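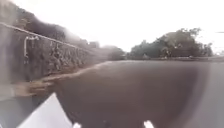
Le chemin le long du mur de pierre

Temps de lecture : 4 min

Compte rendu de la réunion du ciné-club Jorkmont, 22/2/26

Bonsaı̀r à toutes et à tous, c'est moi qui tiens le stylo ce mois-ci, donc vous aurez mes digressions avec le reste. Noemi Zanetti présidait, Dumisani Molefe s'occupait du projecteur et du thé (très bon, le thé). Le compte rendu de janvier a été adopté sans remarque, à part la faute au titre du film tchèque, que je corrige dans le classeur.

1. Le cycle « super-héros fatigués »

On a commencé par le gros morceau, et on y a passé presque toute la première heure ! Noemi propose depuis l'automne un cycle sur les héros de BD vieillissants au cinéma, et elle est venue cette fois avec une vraie liste. L'idée, c'est de montrer des films où le costume ne va plus très bien, où le type a mal au dos, où la ville a oublié son nom. Dumisani trouve que c'est un filon déjà bien creusé et il aurait préféré les méchants, parce que selon lui on s'ennuie moins. J'ai dit que je voyais bien les deux le même soir, un héros puis un méchant, et là tout le monde s'est mis à parler en même temps, donc je n'ai pas tout noté, pardon.

Vote à main levée : le cycle est adopté, avec cinq séances. Les méchants auront droit à deux d'entre elles. Dumisani demande que le mot « compromis » figure au compte rendu, voilà qui est fait.

2. La rumeur Cudora

Bon, forcément, on en a parlé. Pour celles et ceux qui n'ont pas suivi (je vous envie un peu), le bruit court que Stedix va relancer Cudora, la saga spatiale, avec une distribution entièrement renouvelée. Le forum Russo donne déjà un nom pour le rôle de la capitaine, puis un autre le lendemain, puis de nouveau le premier. Noemi a lu à voix haute le message d'origine et, franchement, il n'y a pas grand-chose dedans : quelqu'un qui connaît quelqu'un au casting, et une photo floue d'un parking.

Moi j'y crois à moitié. J'aimerais bien que ce soit vrai, j'ai vu le premier film au moins trois fois de trop, mais je me souviens aussi de la série dérivée qu'on nous promettait et qu'on attend toujours. Dumisani pense que le studio laisse filer ces bruits exprès pour tâter le terrain. Noemi pense qu'il n'y a pas de stratégie du tout et que les gens s'ennuient entre deux bandes-annonces.

Décision : on ne met rien dans la lettre du club tant que Stedix n'a pas publié d'annonce. On se garde le droit d'en parler au bar.

3. Projection du premier Cudora

Puisqu'on était lancés, j'ai proposé qu'on le reprogramme quand même, rumeur ou pas. Accord général, avec une discussion un peu longue sur la version. Il existe la version sortie en salle et la version longue, qui ajoute 30 minutes, dont la fameuse scène du tribunal que j'adore et que Noemi déteste (elle dit que ça tue le rythme, je dis que c'est là que le film respire, on ne s'en sortira jamais). Ce sera la version salle. Je me console en apportant mon disque pour qui voudrait l'emprunter.

À faire : Dumisani vérifie les droits de projection, je rédige la présentation, Noemi relit et enlève mes adjectifs.

4. La lettre du club

Deux retours sur le dernier numéro. On nous dit que les critiques sont trop longues, surtout les miennes, et que la grille des notes est illisible sur téléphone. Pour la grille, Dumisani va tester une simple liste. Pour les critiques, j'ai promis de faire un effort, et Noemi a ri un peu trop fort à mon goût.

On a aussi reparlé des révélations d'intrigue. La règle reste la même : rien sur la fin dans les deux semaines qui suivent une sortie, et un avertissement après. J'ai demandé si la mort d'un personnage au tout début du film comptait. Réponse : oui, ça compte.

5. Divers

Le câble long du projecteur a disparu, si quelqu'un l'a embarqué par erreur, merci de le rapporter à Dumisani. Il reste des affiches du cycle précédent dans l'armoire du fond, servez-vous. Noemi cherche une personne pour animer le débat de la première séance, elle préférerait que ce ne soit pas toujours moi, et je le comprends très bien !

La prochaine réunion se tiendra au même endroit. Ordre du jour à envoyer à Noemi, et pensez à apporter vos tasses.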